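The Three Cup Shuffle for a Rainy Afternoon
Posted in Table Games, Rellum Family Pages

If you have paper cups left over from a birthday, you already own most of this game. We've played it at our house since my oldest was small enough to need a cushion on the chair, and it still comes out every October when the yard turns to mud and everybody is underfoot by four.

What you'll need

Three paper cups that match
A tablecloth (a thin cotton one is best)
Something small to hide, such as a pompom or a big dried bean
A little box with a lid for keeping the bean in
A black marker, if you want to play the marked cup version

Setting up

Spread the cloth and smooth it flat with your hands, working from the middle out. Wrinkles will catch the rim of a cup and tip it, and then the whole secret is out! A checkered cloth is a real help with younger children, who can park each cup on its own square and line things up again between turns.

Turn the cups upside down and leave a good hand's width between them. For the marked version, draw one line across the bottom of a single cup. Little ones can follow that cup with their eyes while they get the hang of it, and you can swap in a plain one later on.

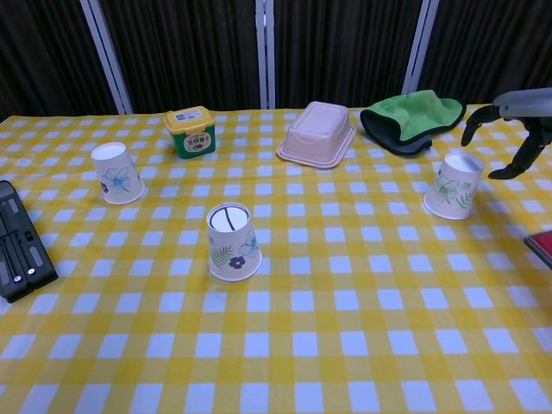

Three flowered cups on the yellow gingham, one with a line across its base.

Now for the shuffle itself. Show everyone the bean, pop it under a cup, and slide two cups at a time, keeping the rims on the cloth. Start with 2 slow swaps and let the guesser point. When that gets too easy (and it will, sooner than you'd like), add a swap each round. Our record is 27 before anyone lost the bean, though I suspect my youngest was peeking.

Big brothers and sisters love being the shuffler. Remind them to slide and not lift, and to keep their sleeves pushed up.

Putting it away

Stack the cups loosely so they don't stick, and put the bean back in its box before it rolls under the stove. Ours have lasted through roughly 1,000 rounds, and when one finally gets a soft rim I just open another sleeve of cups and draw a new line.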